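Trilia Manipulation Software Project
Minutes of the technical working group
Held on 2021-06-06 at the Prultberg office and by video link

Present: Amrit Petrenko (chair), Brayden Gill (minutes), representatives of the control, perception, planning and tooling teams
Apologies: Leclerc integration team

1. Minutes of the previous meeting

The minutes were agreed without change. The action on log file naming was carried forward to item 6.

2. Control

The control team reported that the new joint controller had been merged into the main branch. The change moves gravity compensation out of the trajectory follower and into a separate module, which can now be tested alone. One fault was raised. When a trajectory is cancelled during the final approach, the controller holds the last commanded velocity for 2 cycles before stopping. The group agreed that this must be corrected before the next release is tagged.

Brayden Gill asked whether the gripper force limit should remain a fixed value in the configuration file or be passed with each grasp request. After discussion it was agreed that the request should carry the limit, and that the configuration file should set a maximum which no request may exceed.

Action: control team to correct the cancel behaviour and add a regression test.
Action: Brayden Gill to draft the change to the grasp request message.

3. Perception

The pose estimator continues to give poor results on dark objects with few surface features. The perception team believes the error lies mainly in the estimate of rotation about the long axis. The team proposed that the estimator should return a confidence value for each axis in place of the present single score. The planning team supported this, subject to the old field being kept until November so that existing scripts continue to run.

It was noted that the Bukholm code still subscribes to the old score. Amrit Petrenko will write to the maintainers.

Action: perception team to publish the revised message definition for comment.
Action: Amrit Petrenko to contact Bukholm.

4. Planning

The planner time limit was reduced to 30 seconds in the last release. Leclerc had reported in writing that this is too short for cluttered shelves when the planner starts without a seed path. The group did not wish to restore the earlier limit for all users. It was agreed that the limit should become a parameter, with the present value as the default.

The planning team asked for guidance on collision margins near the fingertips. At present the same margin is applied to the whole gripper, and valid grasps are rejected as a result. A separate margin for the finger links was approved in principle. The figures to be used were left to the planning and control teams to settle between them.

Action: planning team to add the time limit parameter and update the user notes.
Action: planning and control teams to propose finger margins.

5. Simulation and tooling

The nightly job now runs 100 simulated grasp attempts against each candidate build. The tooling team asked that failures be sorted by cause before they are sent to the other teams, as a single list has led to duplicate tickets. The proposal was accepted.

The group considered the simulated close-up view with a black box-shaped object tilted near the gripper's jaws. The perception team remarked that the black parts of the gripper merge into one another and are told apart mainly by faint highlights along their edges, and that the segmentation tests should include views of this type. The tooling team drew attention to the stepped edges of the grey shadows and asked whether shadow resolution should be raised in the renderer. Opinions differed. Amrit Petrenko asked for a comparison of run times before any decision was taken.

Action: tooling team to sort nightly failures by cause.
Action: tooling team to report run times at the present and higher shadow settings.
Action: perception team to add dark-on-dark views to the segmentation tests.
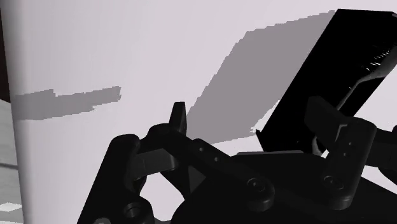

6. Logging and release matters

The log file naming scheme was approved as circulated. Each file name will carry the build identifier and the name of the node. Files written under the old scheme will not be renamed.

The release will be tagged once the cancel fault under item 2 is closed. Changes to message definitions will be held for the release after that.

Action: Brayden Gill to update the release checklist.

7. Any other business

The planning team asked that agenda papers be circulated 2 working days before each meeting. This was agreed.

8. Next meeting

The date will be confirmed by the chair by email.

Minutes taken by Brayden Gill and submitted to the chair for approval.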